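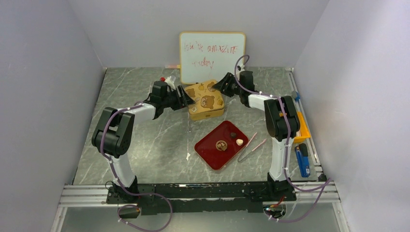
Participants wanted: two-armed handling study, Gristedmont

Bollel is looking for 19 adults to steer a pair of robot arms through short tabletop tasks. We want to know if people who practise on small household things go on to cope better with items they have not met before.

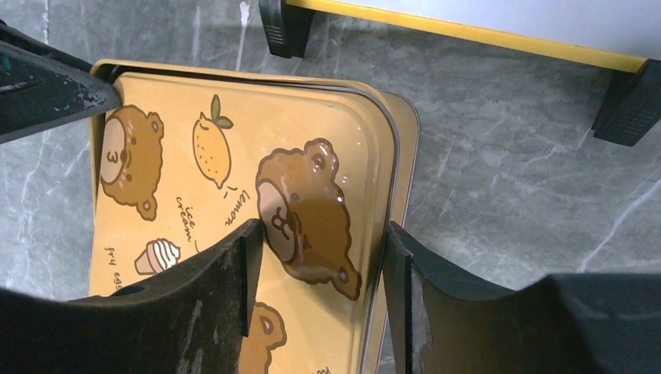
No experience needed. You will do some 300 short trials over two visits – breaks included. In our first round, run with Culon, 131 trials were left out for late starts, so please be on time. 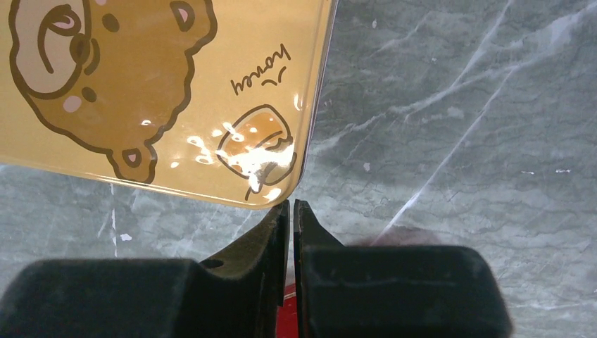

Lanz asked if left-handers can apply. They can. Apply by 2026-07-19.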